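4 Washing and folding your Flurovwood hooded blanket

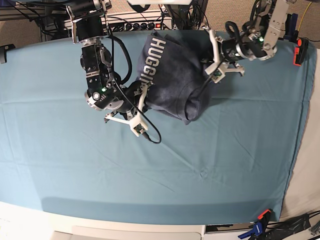
Fig. 4. Navy garment on a cloth-covered table.

Read this section before the first wash. It covers the thick hooded blankets and wearable throws in the Flurovwood range. For thin throws and cushion covers, see section 5.

4.1 Before washing

1. Empty the pocket and turn it out. Tissues left inside will stick to the pile.
2. Close any poppers.
3. Turn the blanket inside out so that printed letters are on the inside.
4. Check the care label. If it differs from this guide, follow the label.

Note: Dark colours can shed dye in the first 2 washes. Wash navy, black and plum on their own.

4.2 Washing

1. Put one blanket in the drum. Do not add towels.
2. Use a gentle cycle at 30 degrees with a small amount of liquid detergent.
3. Leave out fabric softener. It flattens the pile.
4. Take the blanket out as soon as the cycle ends and shake it from the shoulders.

Caution: Do not iron over printed letters, even through a cloth. The print will soften and mark.

4.3 Drying

Dry flat or over two rails of an airer, still inside out. Turn after a few hours. The hood and pocket dry last, so feel inside both before putting the blanket away. A tumble dryer may be used on its lowest setting if the label allows it.

4.4 Folding

You need a clear surface at least 100 cm wide. A table covered with a plain cloth is best, as bare wood can catch the pile. A bed will do, but the folds come out less even.

1. Turn the blanket the right way out and lay it face down.
2. Pull the hem straight, then smooth from the middle towards the sides.
3. Fold each sleeve across the back. The cuffs should overlap slightly.
4. Fold the left side in to the centre, then the right side over it.
5. Lay the hood flat down the back. Press the air out with your palms.
6. Bring the hem up to the neck, and fold once more if the shelf is shallow.
7. Turn the bundle over.

Note: If the layers slide, go back to step 2. The usual cause is a sleeve bunched inside the body.

4.5 Storing

Keep the folded blanket on a shelf or in a cotton bag. Do not use vacuum bags for more than a few weeks. If the pile looks flat when you take it out in the colder months, shake it well and hang it overnight.

Caution: Keep storage bags away from babies and small children.

Spare cotton bags (Ninis, medium or large) can be ordered with the form at the back of this guide. The medium bag holds one adult blanket.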